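Threads > Home and Cleaning > Cloths and Table Linen

March, 7:40 am
Ewurabena Adjei

1/ Spent the morning sorting the cleaning cloths at the table. A short thread on how I keep them, as a few of you asked after the last one on dish towels.

2/ I had been buying paper towels by the case. Last year I added up the receipts and it came to 494 dollars for a house with four people in it. That was the end of that.

3/ I bought two packs of the Karkum cloths, mixed colors, 14 to a pack. I don't have a strong opinion on the brand. They were on the shelf at Aidoo and the price was fine.

4/ Green is for the table and the counters. Pink is for the bathroom sink. Blue goes to the car and doesn't come back into the kitchen. My husband ignored this for a month and then got used to it.

5/ The color system only works if the clean ones are sorted before they go in the drawer. I dump them on the table and go through the pile by hand. Takes five minutes. The green ones never want to lie flat.
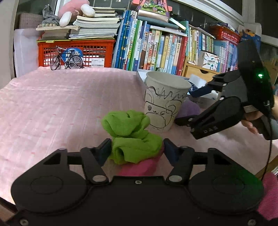

6/ Dele asked whether you can wash the pinks and greens together or if the pink bleeds. I wash them together on warm. First wash I did separately and the water from the pink load came out tinted. After that, no trouble.

7/ No fabric softener. It leaves a coating and the cloth pushes water around on the counter. I ruined four that way before I read the tag. Washing them twice with plain detergent brought two of them back.

8/ Dryer on low. The tag says 130 degrees is the limit. I don't own anything that would measure that, so low it is. In summer they go on the line.

9/ The tablecloth is a separate matter. It gets shaken out the back door every night and washed when it needs it. If something spills, cold water first, then a little dish soap, then leave it alone for ten minutes. Rubbing makes it worse.

10/ Paper cups are still in the house. I know. The kids have friends over and I am not washing nine glasses on a school night. I write names on them so each kid uses one cup and not five.

11/ When a cloth gets thin I cut the corner off so I know it's been demoted. Demoted cloths do floors and bike chains, then go in the trash. I had six demoted ones this time, all from the first pack.

12/ Someone asked about the Dunance ones with the waffle weave. I had two. They dry dishes well but they catch on anything rough, and one got a pull the first week. I gave the other one to my sister.

13/ Next I'm doing the drawer the cloths live in, which also has batteries, string and a Kosunov can opener that doesn't open cans. Will post when it's done.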